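Speaker notes: keeping a shared bench tidy
Lindiwe Mabaso, technicians' afternoon, May 6, 2025

**Before starting**

Check the clicker. Ask Pravesh to do the lights. Handouts go out at the end or people read them while I'm talking.

**Opening (keep it short)**

Good afternoon. I look after the teaching labs on the second floor at Sovley, and I've been asked to talk about benches. I mean the tops of them, what gets left there and who puts it away.

We moved into the new rooms last June. The cupboards were labelled, the drawers had liners, and every bench was bare. By the end of the first term you couldn't put a clipboard down on most of them. None of it was rubbish. It was all useful kit that somebody meant to come back to.

**How we used to do it**

We had a rule on the wall: "Leave the bench as you found it." Say this slowly. If you found it in a mess, you'd kept the rule by leaving a mess.

Gemma Hebden took the sign down. She asked each class to finish 20 minutes before the end of the session and clear up then. The first week was chaos at the sinks. After that we staggered it, with the window side going first.

(If anyone asks about the sinks: yes, we did ask for a second one. No, we haven't got it.)

**What gets left**

I went through our breakages book for the year before the move. The bill for replacement glass came to £3,000. I'd expected most of it to be dropped at the sink. A good share was knocked off benches during a lesson by someone reaching for something else. 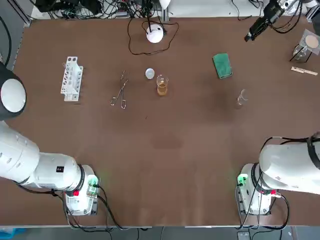
Glass is the first thing I look for when I walk round, and I look for it before I look at anything that costs more. A beaker with something in it goes to the top of the list. People are happy to put away a clean empty one, but they won't touch one with liquid in it if they didn't pour it. The amber-brown stuff in the beaker could be any number of things, and I wouldn't tip it down the sink on a guess. Our rule now is that a beaker with contents gets a label before you let go of it: what it is, your initials, the date. Masking tape and pencil will do. If I find one without a label I put it in the tray by the fume cupboard and send a message round.

**Racks**

Next come the racks, and they cause more arguments than the glass. An empty rack looks as if it isn't in anyone's way, so it stays out. Then somebody puts one tube in it, and it belongs to them.

We keep ours on the open shelf at the end of each bench. There are 17 in the main lab. Malathi Marar counts them on her way out, and if the number's short she leaves a note on my door. Plastic ones get rinsed and stood upside down to drain before they go back on the shelf.

**Tongs and other long things**

Hooks. I can't say much more than that. We tried a drawer and the tongs got tangled up with the clamps. We tried a jar and it fell over. Now there's a row of hooks on the side of the cupboard, and tongs hang from the handles.

While they're in use they can lie on the bench, well back from the edge. If they've been in a flame they go on the heatproof mat, and they stay there until the person who used them says they're cool.

**Small bits**

Dishes, lids, stoppers, anything that could roll. We bought shallow trays from Takar, one for each working place. Small things live in the tray during the lesson and the whole tray goes back at the end. I was against this because of the washing up, but Nosipho ran it in her room for a term and lost far fewer stoppers than I did.

**What it cost**

The hooks, the trays and the tape came to £400 for the whole floor. Mention that the trays were most of it. Pause here for questions about money, there are always some.

**Things that haven't worked**

- Coloured tape outlines on the bench. They peeled after a month of wiping down.
- A rota with names on it. People swapped and didn't write it in.
- Photographs of a tidy bench pinned over each sink. They went curly.

**Close**

Handouts now. The label wording is on the back. Nosipho Rampersad has the spare hooks in a box if anyone wants to take a few away. Tea is through the double doors, and please bring your cups back to the trolley.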